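Section 4. Planning and budgeting for a bench cell

4.1 Before requesting a quotation

1. Write down the task the cell must perform at acceptance. For a first purchase, Trultarlow recommends stacking one small cube on another.
2. Measure the bench. Allow clear tabletop on all sides of the work point.
3. Set the cable allowance. Include slack at the wrist for the full range of joint travel. 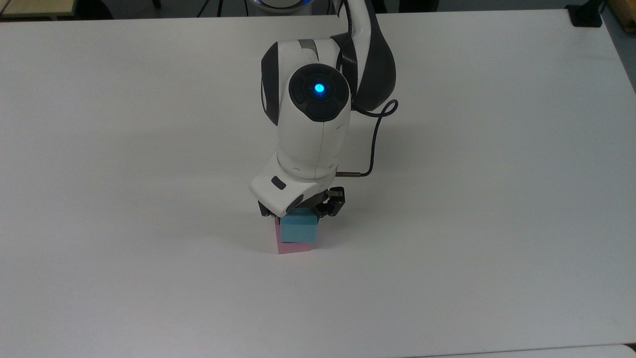
Figure 4-1. Stacking task, blue cube on pink, gripper closed.

NOTE: The gripper is quoted as a separate line. Confirm that its connector matches the wrist before ordering.

4.2 Budget lines

4. Enter the arm and controller under capital equipment.
5. Enter the gripper, spare fingers and cabling under accessories. The planning figure is $3000.
6. Enter the bench and camera mounts under fit-out. The planning figure is $2000.
7. Add freight. Emmont quotes 38 days to metropolitan addresses; order before August if the cell is required this year.

CAUTION: Do not commit fit-out funds until the bench's load rating has been checked against the arm's mass.

4.3 Second bench

8. Decide whether a second bench is required for camera poles and parts. Price it with the first to save on freight. 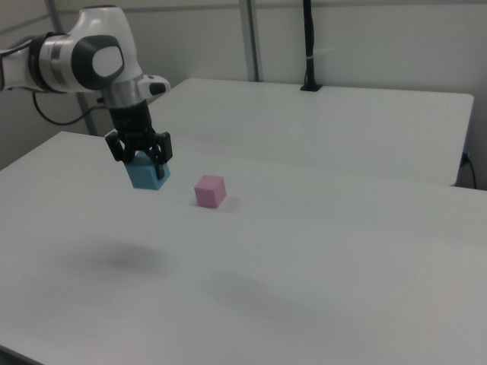

Violeta Henríquez: We left the second bench out of our Florolden order and paid freight twice. I would move step 8 ahead of the budget lines.

9. Send the completed worksheet to Bustos with the bench dimensions in millimetres.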